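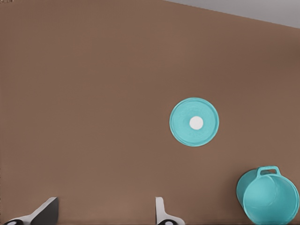 Mudenach Allotment Association
Minutes of the meeting held Wednesday, May 24, 2023

The meeting opened with 22 members present. Apologies were received from 2.

Minutes of the last meeting
Approved with one correction: the gate on the Wilto side is locked at dusk, not at 8.

Water
The tap by plot 20 still drips. Darmont quoted for a new valve and will fit it before the end of the month. Hoses are not to be left running while plots are unattended.

Plot fees
Fees stay at $40 for the year. Late payers will get one reminder by mail.

Compost
Several members reported cooked food in the shared bins. A notice will go up. The request for a third bin was put off until June.

Shed
The Strömberg mower has been serviced. Please sign it out in the book.

Any other business
Seed potatoes left over from the spring order are free to anyone who wants them.

Next meeting in June, date to be posted on the gate.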